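The red bin, and what I did with it in April

26 April 2026

When we moved to Wilcombe I brought one red plastic bin from the old apartment, and for a long time it was the place where everything went that had no other place. I think many homes have such a bin. In Finnish my grandmother had a good word for it, which I can translate only as "the later box." You put the thing there and you deal with it later.

This spring I decided that later has come. I want to write down how I did it, mostly for myself, so that in October I don't have to invent it again.

I started with the cloths. In my bins the cloths are always the problem, because they are soft and they cover everything. You throw one in after wiping the table, and after a week you can't see what is under it. My friend Nelli Leinonen says that I should fold them. I have tried. I fold them very nicely for three days and then I stop.

So my first rule is now this: the cloth comes out first, every time, and it is shaken out on the table. I found a clothespin this way, and two hair ties, and the cap from the glue I was looking for all winter. I also found a receipt from the hardware store in Prinanport for 87 crowns, for hooks which I never put on the wall. The hooks were in the bin also.

The second rule is about the table. It must be clear before I begin, and it should be a light color if possible. I learned it from Ye-rin Sung, who sews, and who does all her sorting on a white table. Small things can be seen at once on white. I used to do this work on a brown blanket on the floor, and I lost buttons in it constantly.

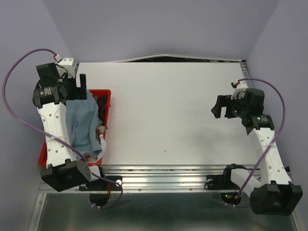

Then come the small things with tags. I don't know why I keep tags. There is always a little white strip hanging on something, with washing instructions that I have never followed. This time I cut them off, except from the wool. Tyyne Toivonen taught me to write on the back of the tag what it belongs to, if I want to keep it, and I did so for the gray sweater and the blanket from Tikkanen.

What remained in the end was not much. Some yarn, a brush, the hooks, one cloth. I washed the bin with dish soap and let it dry on the balcony, and it is now beside the door for gloves only. My husband has already put a screwdriver in it. I took the screwdriver out and said nothing, but I left it on his pillow.

Next I will do the drawer under the oven. Hsiu-ying Lu asked me in the comments last time how I clean the rails of such a drawer, and I promise to write about it when I have tried the vinegar.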